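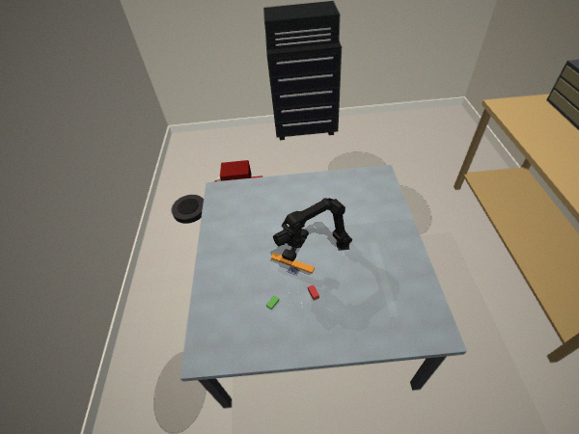 If you're thinking about a small robot arm for the home workshop, do yourself a favor and budget for everything else first. I didn't, and I paid for it (literally!). The arm was the easy part. Then came the mounting plate, the spare gripper fingers, a power strip with a proper switch, and a second order of cables because the first ones were too short to reach the wall.

My rule now: whatever the arm costs, put aside another 30 percent before you click anything. The extras on my Zilo came to $298, and I could have skipped maybe half of that if I'd made a list.

Measure your table before you pick a model. Reach is what the sellers brag about, but you need to know where the base will sit and how far the arm swings behind itself. I cut a strip of cardboard 28 inches long, pinned one end where the base would go and walked it around in a circle. It knocked over a coffee. Good to know ahead of time!

Check the table for wobble too. A light arm stopping fast will shake a light table, and then your parts drift. I tightened every leg bolt, added felt pads, and that was enough for me.

Don't buy fancy practice parts. A few plain blocks in bright colors, different lengths if you can, will keep you busy for weeks. Long pieces are harder than they look, by the way. Grab one too far from the middle and it tips on you. Hiếu Ngô sold me a bag of painted offcuts for a few bucks and I still use them.

Keep a drawer just for the arm: hex keys, spare screws, the manual, the receipt. Especially the receipt. Thu Mai got a motor replaced on hers with no fuss, and I had to dig through my email for 44 minutes one Sunday to find mine.

And if you can wait until December, wait. The bundles with the extra gripper tend to show up then, and I'd have loved one.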